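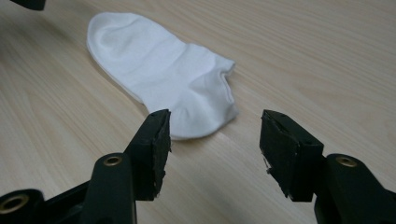
Textiles and Everyday Dress
Week 2 notes — knitting before and after the frame
Instructor: Kianoush Ghasemi
Monday, January 18, 2021

Reading for this week: packet pp. 14–31. Skip the section on dyes, we get to it later.

Recap from last time

Woven vs. knit. Woven = two sets of threads crossing at right angles. Knit = one thread looped through itself, row after row. Weave barely stretches unless cut on the bias. Knit stretches because the loops change shape. If you remember one thing from week 1, remember that. It comes back on every assignment.

Before knit: cloth hose

Medieval leg coverings in Europe mostly cut from woven wool and sewn, seam up the back. Cut on the bias to get some give. Baggy at the knee and ankle anyway. Complaints about this in letters, see packet p. 16.

Also nalbinding — one needle, short lengths of yarn, each loop pulled all the way through. Older than true knitting. Looks like knit at first glance and museums have mislabeled plenty of it. The red socks from Egypt with the split toe (for sandals) are nalbinding. Do not write "knitted" on the quiz.

Hand knitting

Earliest true knit pieces we have are cotton, Egypt, medieval Islamic period. Blue and white, patterned bands. Fine work, clearly not beginers. So the craft is older than the surviving pieces, how much older is open.

Moves into Spain, then north. By the 1500s knit stockings are an export trade in England. Silk for the rich, wool for everybody else. Knitting schools set up for poor children. Knitting done while walking, minding sheep, waiting. Matters for our argument: it is paid work that fits in between other work, so it hardly shows up in the records.

The stocking frame

William Lee, Nottinghamshire, 1589. Makes a whole row of loops at once, a hooked needle for each loop. The story goes that he was refused a patent because of the harm to hand knitters. The story is repeated everywhere, evidence for the exact words is thin. Treat with care.

Frame makes flat fabric. Shaped at the edges by moving loops over (fashioning), then seamed. That is where "fully fashioned" comes from.

Framework knitters rented their frames. Rent due whether there was work or not. By the early 1800s — low rates, cheap "cut-up" stockings that came apart, frame breaking. We do the Luddites properly in week 5, only need the outline here.

Circular machines

1800s, several inventors, no single date to memorize. Knits a tube. No back seam. Latch needle speeds everything up. Problem is the heel: a tube is straight, a foot is not. Solved by knitting back and forth on part of the cylinder to make a pocket. Same at the toe, then the toe has to be closed, by hand linking or a seaming machine.

Terms to know

Wale — column of loops, runs lengthwise
Course — row of loops, runs across
Gauge — how many needles per inch
Rib — alternating knit and purl wales, pulls in, used for cuffs
Linking — joining loop to loop so the seam lies flat
Turned heel — shaped by short rows, not sewn
Boarding — heat setting on a flat form

After 1938

Nylon. Shown to the public 1938, stockings on general sale in the US in 1940, then wartime diversion to parachutes and so on. Elastic yarns later. Before elastic, garters or suspenders, for men too. Hemlines go up, stockings turn into tights. Shorter socks come in through sports mostly.

Case study: the Devance mill ledger

Handout is the transcribed page, not the orignal. 3,228 pairs finished in June. Look at who is paid by the dozen and who is paid by the week. Knitters are dozen rate. Menders and toe closers are lumped together under one line, no names. Why? Come with an answer, even a bad one.

Compare with the Werow account book, same packet, where menders are named. Smaller shop.

For next week

Read Kwok on home work and piece rates, first half only
Two paragraphs on the ledger, bring a paper copy
Iludska chapter is optional but useful if you plan to write on mending

Swatch exercise: cast on, work ten rows of rib and ten rows plain, bring it in unfinished on the needles. Needles available at my office if you don't own any.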